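4.2 Checking the surface before first use

The Grameo leaflet says the blue panels arrive "ready to use." Treat that as a hope and check them yourself.

1. Wipe the panel with a dry cloth. Skip the Hanrahan spray sold alongside it; plain water handles most marks.
2. Turn on a lamp and hold it low to one side. Overhead light hides nearly everything.
3. Follow each dark line from end to end with your eye, then with a fingertip.

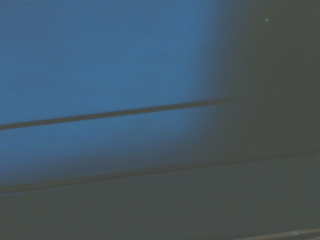
Fig. 6. Blue surface under side light, with a dark line and a fainter one lower down.

4. If you lose a line in the shadow, move the lamp and look again. Do not assume the line stops there.
5. Rub any pale speck once. If it stays put, mark the spot with tape and check it again after cleaning.

Note: The box promises 3,000 wipes before the finish dulls. Bevan Sutcliffe, who tested this panel for us, saw dulling at 1,258.

Caution: Do not scrape along a line with a blade, whatever the leaflet suggests. Use a soft brush and light pressure.

Go to section 4.3 only when the whole panel has been checked under the lamp.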